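Truvley Bin Contents Set

Overview

The Truvley Bin Contents Set is a collection of still pictures and item records concerning mixed small goods held in open bins. It was prepared by Tondus for the Sketmont storeroom study, which examined how goods of differing shape and color are stored, sorted and returned to stock. The set is intended for readers who work on stock layout, item labeling and bin selection.

Contents

The release holds 1,150 stills and 1,032 item records. The two figures differ because an item record may be linked to more than one still, and some stills have no linked record.

stills/ picture files, grouped by bin
items/ one record per item, in plain text
bins/ one record per bin, with inside measurements
notes/ storeroom notes and the labeling guide

Item records

Each record gives the item number, a general name, the main color, a shape class and the bin in which the item was stored. Shape classes are block, ring, tube, flat and other. Color is recorded by eye under storeroom lighting, using the color list in the labeling guide. Shades are not recorded. An item with two main colors is entered under the larger area, and the second color is placed in the remarks field.

Items that are partly hidden in a still are labeled only where their class can be determined from that still. Where it cannot, the entry reads "unclear." Users should not fill in these entries from neighboring stills, as bins were rearranged between sessions.

Bins

Bins are open at the top and rectangular. Wall height and floor area are given in the bin records. Bright patches of reflected light occur on bin floors and may affect color readings. These areas have not been retouched.

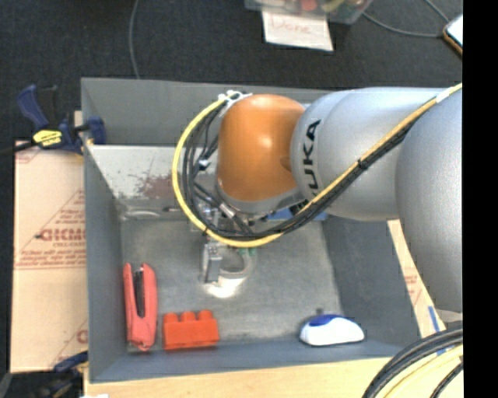
Sample still: open gray bin, with a blue item partly visible toward the far end of the floor.

Known limitations

Items near the walls are underrepresented. Pale and gray items are more often marked unclear than items in strong colors. The first 500 item records were entered under an earlier edition of the labeling guide and do not use the remarks field.

Versions

Release 5 corrects bin measurements and removes duplicate item numbers. Earlier releases should no longer be used.

Terms of use

The set may be used for study and teaching. Published work should credit Tondus and state the release number. Requests for corrections should be sent to the Chowdary records desk and should include the item number and the bin number.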